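Two months with the Tollden gripper package (the simulator half, anyway)
Apr 4, 2022

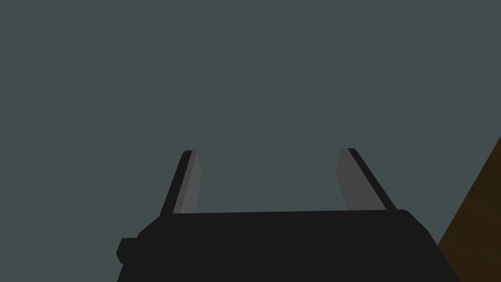 The view down past the fingers in the Tollden simulator, open and holding nothing, with a bit of the wooden surface over on the right.

I've been promising a few of you a write-up of the Tollden package since I bought it, and every time I sat down to start I ended up opening the simulator again and losing the evening. So, with a pot of coffee next to me and the program firmly closed, let's do this!

For anyone who missed the earlier post, Tollden sells the gripper kit and the simulator together or separately. I went with the simulator by itself for $292, on the theory that I should learn to drive the thing before I paid for something I could bend. The full bundle is $960, and my plan (my husband would call it a hope) is to put the difference toward it in May.

Installation was easy on my desktop and a pain on my old laptop, where it kept losing my settings until I moved the whole folder out of my documents directory. I wrote to support and got Vanderleia Bittencourt, who was lovely and patient and sent me the fix the same afternoon, along with a joint limits file I didn't know I needed.

The part I've come to love is the wrist view. I started out using the overhead view for everything, the way you'd play a board game, and my approaches were terrible. Looking out past the two fingers feels strange for the first hour and then it feels like your own hand. They lean in toward each other, so the opening is a little narrower at the tips than down at the base, and once I started aiming with the tips in mind I quit clipping the edges of my practice blocks. Well, mostly quit.

I do have complaints. The graphics are plain, and I mean plain. The gripper body is so dark and so lightly shaded that it reads as one big black shape, and the background is a flat grey-teal with nothing on it at all, no horizon or grid. If you swing away from the work surface it's very easy to forget which way you're pointed. I'd pay extra for a simple floor grid. The gray on the inside faces of the fingers does help, I'll give them that.

The manual is 336 pages and the index is a mess. Look for the chapter on saved poses first, even though it's buried near the back, and save yourself the two weeks I spent driving home by hand every single time.

My friend Wenceslao Robles uses the Dekard trainer and swears by it. I tried his for a weekend and it's certainly prettier, but I found the menus fussy and I missed my keyboard shortcuts. If looks matter to you, try both.

Next up I want to work on stacking, which so far I'm bad at. If any of you have a good set of starter exercises, please leave them in the comments, and I'll post my scores once they're fit to be seen.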